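Urkley Pond Path: Frequently Asked Questions

Last updated Apr 4, 2025

Where does the path start?
The main entrance is at the end of Duggan Street, next to the parking lot. There is a second way in from the Fostidcombe side, through the gate by the bus stop. Both entrances are open all day. The parking lot is locked overnight, and closing times are posted at the barrier.

How long is the path?
The full loop is 2 miles. If you want a shorter walk, turn back at the footbridge and return the way you came.

Is it paved the whole way?
The loop is paved. The short connector to the Bratberg picnic area is gravel and can be soft after rain. People using wheelchairs or pushing strollers may prefer to reach the picnic area from the parking lot.

Can I ride a bike?
Yes. Keep your speed under 10 miles per hour and slow down for people on foot. Ring a bell or call out before you pass. Electric bikes follow the same limit. Gas-powered scooters and dirt bikes are not permitted.

Are dogs allowed?
Dogs are welcome on a leash. Please keep them out of the water and pick up after them. Bag dispensers are at both entrances. If one is empty, call the parks office and give the name of the entrance.

Can I fish in the pond?
Fishing is allowed from the bank with a state license. Swimming and wading are not allowed at any time of year. Small model boats are fine if they run on batteries or sails.

Is the pond safe to walk on in winter?
No. Stay off the ice, even when it looks solid. The depth changes quickly near the outlet and the ice there is thin all season.

Who looks after the grass?
Our grounds crew mows the lawn between the path and the pond from spring through fall. The strip on the other side gets a lighter cut, and some patches dry out in summer. We don't water either side. Reseeding is done in September, and we ask people to keep off any areas that are roped off until the ropes come down. 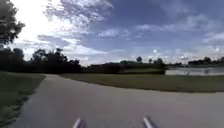 Walking on the rest of the lawn is fine, and so are blankets and folding chairs. Please don't drive tent stakes into the ground. There are irrigation lines left over from the old ball field and they sit close to the surface.

The pavement has dark patches. Is it damaged?
Color differences in the surface are normal for pavement of this age. We do want to hear about cracks, raised edges or standing water. Tell us which side of the pond you were on and the nearest bench number if there is one.

Can I hold an event on the lawn?
Groups of more than 199 people need a permit from the town, and the parks office can't approve those. Smaller groups can book through us. Send your request to Teresa Ó Riain at the parks office at least 2 weeks ahead, with the date, the hours and the number of people you expect. The path has to stay open to the public during any event.

Is the path plowed?
Yes, after the streets are done. We use sand on the curves and no salt near the water.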